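Noltitz Workshop Cooperative
Minutes of the equipment planning meeting, 27 December 2021

Present: Bronisława Sikora (chair), Dariusz Szulc, Nabil Zein, Vusumuzi Nel
Apologies: Zbigniew Stępień, who had the sense to be on holiday
Minutes: Nabil Zein

1. Previous minutes
Agreed, once the word "lavish" was struck from the account of the October budget.

2. Second robot arm
Dariusz asked for a second arm for the tabletop pick-up work, with a spare set of servos. The Clodititz quote stands at 1910 euros, delivery in February. Wysocka are cheaper but would not say when, or quite what. Bronisława asked whether one arm was fully occupied. Dariusz said it was, and that the queue for it was longer than the one for the kettle. Present exercises use ordinary desk objects, for which no budget line is sought.

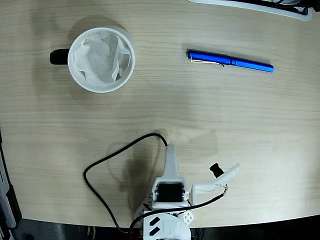

Vusumuzi said that he would sooner see the money go on spare servos for the arm we own, as a second arm without spares would only give us two things to wait for. Dariusz conceded the servos and kept hold of the arm. After some 50 minutes it was agreed to buy the servos now (254 euros, already in the quote) and to hold the rest until the February meeting.

3. Cables
Longer camera cables requested, 41 euros the set. Approved without debate, which startled everyone.

4. Illura software licence
Renewal falls due in February. Vusumuzi could not find anyone who had logged in since the summer. Nabil admitted to having once reset the password. Not to be renewed unless Zbigniew objects on his return.

5. Any other business
Dariusz asked that "hold" in item 2 be minuted as "hold" and not "forget". So minuted.

Actions
Dariusz: order servos and cables; ask Clodititz how long the quote is good for
Vusumuzi: get a date out of Wysocka
Nabil: write to Zbigniew about Illura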